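Wian Magagula
@wianmagagula

1/ Hilo de mantenimiento de la celda Skongate, la de dos brazos. Revisión semestral: la anterior fue en julio, a cargo de Austra Lepik. Voy por orden: raíl, cableado, pinzas, suelo y paredes.

2/ Raíl frontal. Las dos bases van atornilladas al mismo perfil negro, así que un apriete desigual en un lado acaba apareciendo como error de posición en el otro. Par comprobado con llave dinamométrica, en cruz y en dos pasadas.
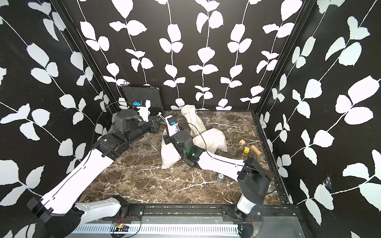 Los dos brazos sobre el raíl delantero; abajo, la rejilla y la placa con sus hilos.

3/ Placa pequeña de la rejilla. Conector reasentado y brida nueva en los hilos. Khanyisile Mokoena propone una tapa impresa. De acuerdo, siempre que se pueda quitar sin herramienta.

4/ Pinzas. Dedos limpios con paño sin pelusa y alcohol isopropílico, nada de acetona. Después, cierre en vacío y lectura de apertura. Deriva respecto a julio: dentro de tolerancia en ambos lados.

5/ La tarea de prueba sigue siendo la del estuche de fichas. Los canales de la bandeja son estrechos y un error pequeño de orientación ya se nota.
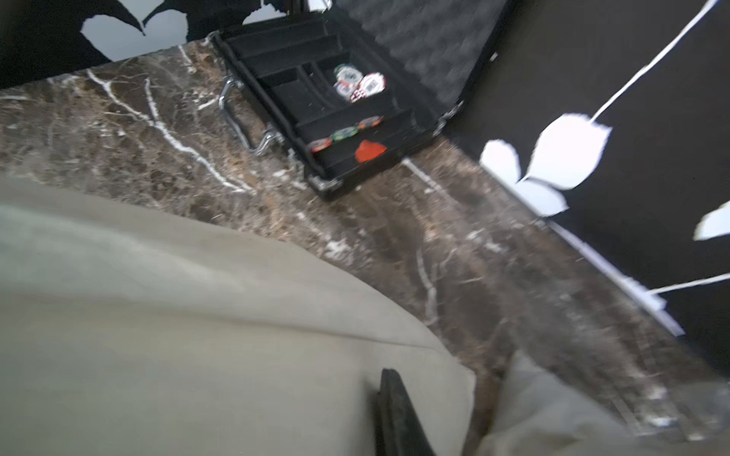

¿Cada cuánto hay que recalibrar la cámara de muñeca?
Tras cada desmontaje de la pinza y, aunque no se toque nada, cada 90 días. Si el error de reproyección sube antes, se adelanta.

6/ Cables. El punto delicado es el codo: con el antebrazo extendido el bucle se tensa, con el brazo recogido sobra. Criterio de Borislav Radonjić – dejar holgura para el peor giro y fijar solo en el eslabón largo. Lo mantengo. 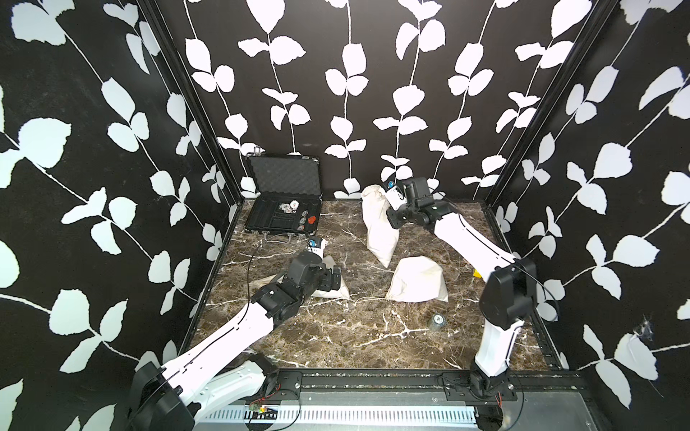 Brazo izquierdo ante el estuche abierto, derecho sobre la bolsa del fondo.

7/ Limpieza. El raíl acumula polvo y restos entre las placas: aspirador con boquilla fina, nunca aire comprimido, que lo mete en las juntas. Hay telarañas en la pared derecha, a baja altura. Van a la lista con la misma prioridad que el raíl.

8/ Registro. 348 ciclos desde la última revisión, 133 de ellos con los dos brazos a la vez. Paradas por límite de par: todas en el derecho. Thabiso Mabuza está revisando el umbral, ahora al 95 % del nominal.

9/ Última comprobación: pinza izquierda dentro del estuche a velocidad reducida, vigilando la holgura entre la carcasa de la muñeca y lo que queda debajo.
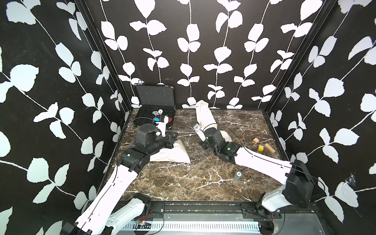
10/ Pendiente
– Brida de repuesto para el codo derecho.
– Tapa de la placa.
– Repasar el panel de la derecha, que tiene un roto pequeño en el papel.
– Subir los valores de par a la hoja de Msimang.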